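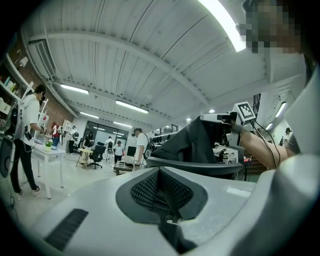 A reader in Plokthorpe writes that xanthan gum ruined her gluten-free sandwich loaf, and could we please stop telling people to buy it. We never told anyone to buy it, but she has a point. Half the advice on gluten-free baking at home is copied from one site to the next, and a good deal of it falls apart the first time you try it.

So, a few of the usual tips, and what we make of them.

"Use any flour blend cup for cup." Doubtful. Blends differ in how much starch they hold and how finely they are ground, and a cup of one can weigh a lot more than a cup of another. Weigh it. If the recipe doesn't give weights, find another recipe.

"Always add gum." Check the bag first. Many blends already have it, and a double dose gives you a gummy, rubbery crumb. My guess is that is what happened in Plokthorpe. Psyllium husk works better in bread anyway, though it can turn a loaf faintly purple. Harmless, but guests will ask.

"Knead it well." Why? There is no gluten to develop. Beat the dough with a sturdy spoon until smooth and stop there. It should look more like thick cake batter than bread dough, and adding flour until it feels "right" is how you get a brick.

"Rest the batter." This one I believe. Rice flour is gritty when it hasn't had time to soak up water. Give pancake batter 28 minutes or so and the sandiness mostly goes. For muffins I do it when I remember.

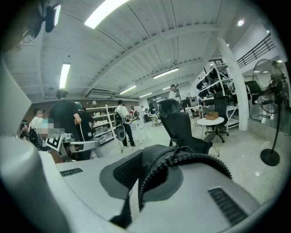

Inside the work area.

"Tap the bottom to see if it's done." Useless here. A gluten-free loaf can sound hollow and still be paste in the middle. Use a probe thermometer and wait for 208°F. Then leave the loaf alone until it is fully cool – two hours at least. Cutting it warm will wreck it.

"A special pan makes all the difference." The Prostier loaf pan gets recommended everywhere. I baked the same 875-gram dough in one and in my old Casado pan and could not tell the slices apart. A narrow pan with high sides does help, since soft dough needs walls to climb, but any narrow pan will do.

"It keeps like normal bread." It does not. By the second day it is toast or nothing. Slice the loaf once cool, freeze the slices flat with paper between them, and take out what you need. The Nirkley bread bags that promise 9 days of freshness gave me three, and the third was generous.

If you bake for someone with celiac disease, keep a separate sieve and a separate wooden spoon. Old flour hides in both, and a quick rinse won't shift it.

Next: whether egg replacers are worth the money. I have my doubts.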